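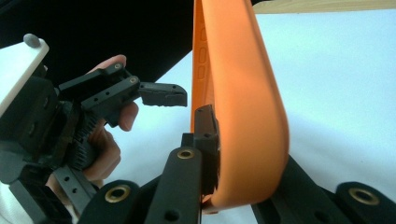 ohmline wrote: Charge rate drops before the case matters. Take the case off, log the current again, then compare. One run with the case on proves nothing.

This site uses cookies to remember your login. Accept | Settings

pad_thermal
I did both runs. Veltel pad, same outlet, same starting charge. Bare phone averaged 1231 mA into the battery, cased phone averaged 960 mA. Battery capacity is 2667 mAh, so the gap adds up over a full charge. Screen off, radios off.

ohmline
What was the room temperature? A Veltel pad will cut output when its own coil gets hot, and a second run on a warm pad reads low.

pad_thermal
Pad sat unplugged for 2 hours between runs. I did not log the room.

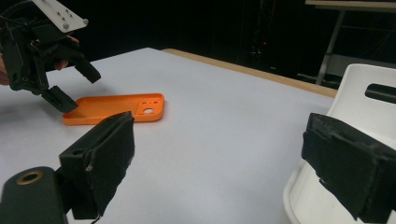
The case is a Hidell, bought in May. Coil spacing is the obvious suspect, but I tried a thinner Nanosska case on the same pad and the average barely moved. That points to heat – the phone slows charging when it can't shed any through the back.

dropout77
Disagree. Barely moved compared to which run? Thickness and alignment are two variables. Tape an outline on the pad so the phone lands in the same spot each time.

pad_thermal
Fair on alignment. Will tape it and rerun, with a thermometer next to the pad.

ohmline
Run the cased test first this time.

Recent threads
Lu power bank shuts off under low load
USB-C port cleaning – picks or air?
Screen protector bubbles after a week

Last updated: 27 Oct 2026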